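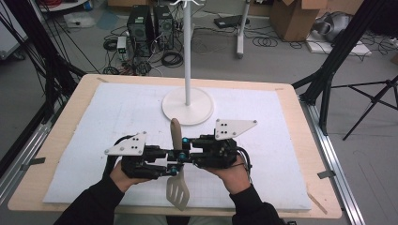 **Pustum slotted spatula and Fanditz utensil stand: sample inspection, second round**
Site: Gatchalian workroom, main table
Checked: 07/05/2020
Lot size on paper: 1,545 spatulas, 96 stands

Marks: [x] accepted, [ ] not accepted, [?] can't say from what we were given

## Spatula

- [x] Slots cut all the way through the blade. No skin left across any of them.
- [x] Slots parallel.
- [ ] Slot edges smooth. Ran a cotton swab along each one and it snagged twice, both times near the front edge. The supplier's sheet calls this "finished by hand." Whose hand?
- [x] Handle rounded, no seam you can feel with a thumb.
- [?] Handle stays put on the neck. Didn't move when twisted dry. The first round was also fine dry and then two came loose after soaking, so I'm not ticking this until the soak is done.
- [?] Head safe for hot pans. The packaging says so. It gives no temperature and no time limit, and "everyday cooking heat" is not a number. Ask again.
- [ ] Dishwasher safe. The symbol is on the carton and missing from the care card. One of them is wrong.
- [x] Color matches the approved sample: beige handle, light grey head. Compared side by side in daylight.
- [ ] Care card mentions the slots. It tells the buyer to "wipe clean." You can't wipe clean a slot narrower than a sponge.

## Stand

- [x] Base round and flat, sits without rocking on the foam board.
- [?] Same on a bare counter. Foam board forgives a lot. I'd like to see this repeated on something hard before anyone writes "stable" on a box.
- [x] Pole upright.
- [ ] Stays up when loaded on one side only. Went over at the third utensil. Fanditz says customers load it evenly. I have never seen a kitchen where that was true.
- [x] Hook ends not sharp.
- [?] Hooks hold the spatula by its own handle. The sheet says "fits most utensils," and the Pustum is meant to be sold with it. "Most" won't do.
- [ ] Warning about height near small children. Not there. A tall thin pole with hooks at the top needs one.

## Table and floor

- [x] Foam board flat, no lifted corners.
- [x] Pencil grid can still be read. Only just. It's faint and will need drawing over before the next round.
- [?] Grey tape on the wooden border and near the right edge. Holding today. Last round's notes say "replace tape," with no word on whether anybody did, so put a date on it next time.
- [ ] Tripod legs clear of the walkway. They splay wider than people expect, black legs on a grey floor. Move it farther out or mark the floor.
- [x] Aluminum rails free of burrs where a sleeve or wrist could brush them.
- [ ] Cables tied back, with nothing hanging at elbow height. Not good enough on the left.

## Paperwork

- [ ] Nomora test report attached. We got page 2 and a cover letter. Page 1 would be the one saying what was tested.
- [ ] Report number matches the lot. It doesn't. Could be a typo, could be another product's report.
- [x] Carton count on the delivery slip: 102, and 102 came in.

## Result

Hold both items. The spatula may pass with a fixed care card, cleaner slot edges and a soak result. The stand needs a heavier base or a wider one, and a new label won't get it through. Send Pustum and Fanditz separate letters, as each blamed the other's product last time.

Recheck in May if the missing page arrives.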